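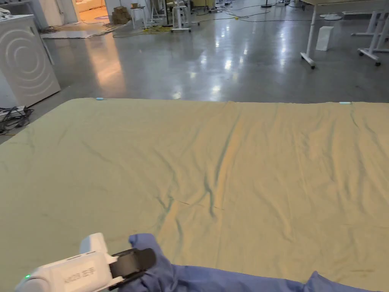

4 min read

The people who go to bed at breakfast

By Catinca Iordache
17/03/2023

At the Salard bakery the ovens are started while the bars on the same street are still open. The dough for the long loaves was mixed the evening before, and the first worker who enters has only to look at it, press it with two fingers and decide if it can wait. By the time the first customers come in for coffee, this worker has already finished a full day. He takes off his apron, eats something salty and goes home to sleep with the sun on his building.

I have lived beside people of this kind all my life. My father worked nights in a railway depot, and in our apartment the afternoon was the quiet time, with slippers and a radio that nobody could hear. As a child I believed that every family was like this. Only at school did I learn that other fathers were awake at lunch.

Working at night is old, but the way we do it now is quite young. Before cheap electric light there were watchmen, bakers, midwives, sailors and people who kept fires. After it came the factories with three shifts, then the telephone exchanges, the hospitals with their bright corridors, and in our days the warehouses that send a pair of shoes at two in the morning because somebody has pressed a button in bed.

In Mosquera, where I went in October to speak with night workers, the big employer is the Cenora clinic. It has 188 beds, and all of them must be watched in the dark also. So-ying Chiu has been a nurse there for many years, the last ones almost only on nights. She chose it. The corridor is calmer, she says, the doctors are fewer, and the patients speak about things they would not mention at noon.

"At night they ask you if you have children," she told me. "In the day they ask you when is the soup."

What she did not choose was the sleeping. In her first winter on nights she slept badly and in pieces. She woke at eleven with the school bell, at one with the neighbor's drill, and at three with hunger. She was never fully tired and never fully awake, and she began to put her keys in strange places. An older colleague gave her the advice that is passed from one night worker to the next like a recipe: treat the morning as evening. Wear sunglasses on the way home. Eat little. Do not open the mail, which is always from somebody who wants something.
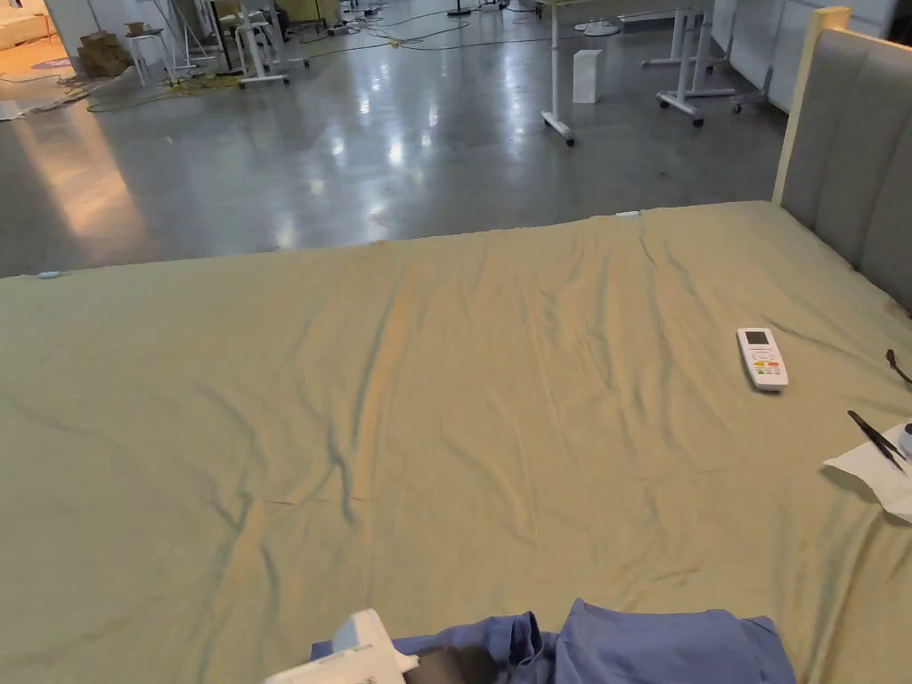
Is it better to sleep right after a night shift or to wait until the afternoon?
It depends on the person and on the next shift. Many night workers go to bed soon after they come home, when they are most tired. Others sleep a short time in the morning and again before work, and this can suit parents who want to see their children at lunch.

The difficulty is in the body, and also in the street. The body has its own clock, and morning light tells this clock to begin the day. A person who walks home at eight receives exactly the message that he should not receive. The street then adds its part. Garbage trucks, deliveries, construction and school yards are all organized with the idea that at ten in the morning everybody is up. If a neighbor makes noise at midnight, you can complain. If he makes it at noon, he is a good man repairing his kitchen.

So-ying once put a paper on the door of her building to ask for quiet between nine and four. Somebody wrote under it, in pencil, "Are you sick?" She kept the paper. She has now thick curtains sewn by her sister, a fan which she runs also in winter for its sound, and a telephone that lets only 3 numbers ring: her mother, her sister and the clinic.

In the bakery they have other customs. The team at Salard drinks no coffee after four in the morning, a rule that came from the owner's father and that the young workers first laughed about and then kept. They go home on foot if they live near. One of them plays handball on Tuesdays and sleeps that day in two parts – four hours before, three after – and says he plays better than the men who come from an office.

There is a social side too, and I find it less often discussed than the medical one. The night worker is present and absent at the same time. Her coat is in the hall, her plate is in the sink, but she is behind a closed door and the children walk on their toes. Birthday parties are at the hour when she should be in her deepest sleep. She comes anyway, for one hour, and is remembered as the aunt who yawned.

On the other side, the night workers of Mosquera have something like a small town of their own. They meet at the Mekeo, a café beside the bus station which serves dinner at seven in the morning. You can have there a steak, a salad and a beer while at the next table a student eats cereal. The cook told me that he can tell by the shoes who is ending the day and who is beginning it. When I came in he looked at mine and gave me the breakfast menu.
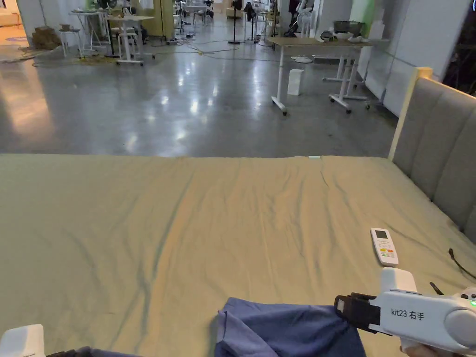 What should a household change when one person begins to work nights?
The bedroom should be as dark and as cool as possible, and the family should agree on the hours when the vacuum cleaner and the doorbell are silent. One shared meal a day, at whatever hour, should also have a fixed place.

For So-ying this meal is at five in the afternoon. For her it is breakfast and for her mother it is an early supper, so they cook rice, which has no opinion about the hour. They eat with the window open. Then her mother washes the dishes and tells her what happened in the building that day, who moved out, who bought a dog, which of the two elevators is broken.

I asked her if she would go back to days if the clinic offered it. She thought about it for the time of a whole cigarette, although she does not smoke any more and it was mine.

"Maybe for one summer," she said. "I would like to go to the swimming pool."

She had to leave then. It was getting dark, and the bus to the clinic passes only once an hour after eight.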